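Drift diving

Drift diving is a form of scuba diving in which the diver is carried along by a current, which may be tidal, oceanic or the flow of a river.

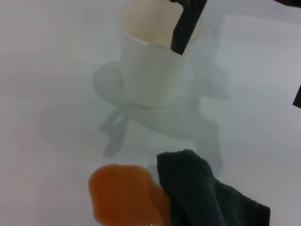
The diver enters the water at one point and leaves it at another, and in most cases is followed at the surface by a boat. Little swimming is needed during the main part of the dive, and a large distance can be covered for a given amount of breathing gas.

The practice is distinct from diving at slack water, where the dive is timed to fall in the short period when the tidal stream is weak or absent. Many sites can be dived in either way, depending on the state of the tide.

Types of current

Tidal streams are the most common source of current on coastal drift dives. They change direction with the rise and fall of the tide and are strongest in narrow channels, over shallow banks and off headlands. Speeds are greater at spring tides than at neaps. Published tide tables give the times of high and low water, but the turn of the stream at a given site may fall well before or after these times, and local knowledge is normally used to correct them.

Ocean currents flow in one direction for long periods and vary with season and weather. River drifts depend on rainfall, snowmelt and the operation of dams or sluices upstream.

Water near the bottom is slowed by friction, so a diver close to the seabed travels less quickly than one in mid-water. Rocks, ridges and wrecks produce eddies and areas of still water on their downstream side. Where a current meets a steep wall, it may be turned upwards or downwards. Downward currents are treated as a serious hazard, and divers are taught to move away from the wall and out of the flow before attempting to ascend.

Equipment

Standard open-circuit scuba equipment is suitable. Loose hoses and gauges are clipped close to the body to reduce drag and the risk of snagging. Additional items commonly carried include:

Surface marker buoy, towed on a line and reel so that the boat crew can follow the group
Delayed surface marker buoy, sent up from depth before the ascent
Whistle or air-powered horn
Signalling mirror
Torch or strobe
Reef hook, used at some sites to hold position on bare rock

A buoy line must never be tied to the diver. It is held in the hand or attached to a reel that can be released at once if the buoy is caught by a passing vessel or pulled under.

Procedure

The boat is positioned upstream of the site, with allowance made for the distance the divers will be carried during descent. Divers enter together on a signal. A negative entry – one made with no air in the buoyancy compensator – is used where the current is strong at the surface and a slow descent would cause the group to miss the site.

During the drift, members of a group remain at the same depth, as a difference of a few metres can place them in water moving at different speeds. Stopping is avoided unless the whole group can stop. The safety stop is made in open water, beneath the buoy, while still drifting.

At the surface, the divers stay together and inflate their compensators. The boat approaches with care and the propeller is disengaged before anyone is brought aboard. Anchored boats are poorly suited to the work, and a live boat, with a skipper at the controls throughout, is the usual arrangement.

Hazards

The main hazard is separation from the boat, which is made more likely by fog, high waves or fading light. Others include separation from the group, collision with obstacles, entanglement in fishing gear and exhaustion from swimming against the flow.

Notable sites

The Trindero Channel is dived on the flood tide. The main drift is 4 kilometres in length and reaches a depth of 19 metres. The shallower drift at Ballora has a greatest depth of 16 metres and is used for training. The river drift at Purnerholm was first described in print by the diver Margus Strazds, whose guide to the area also covers the slack-water sites near Cronin. The river is closed to divers each November.

See also

Slack water
Surface marker buoy
Wall diving

Page last edited 28/12/2019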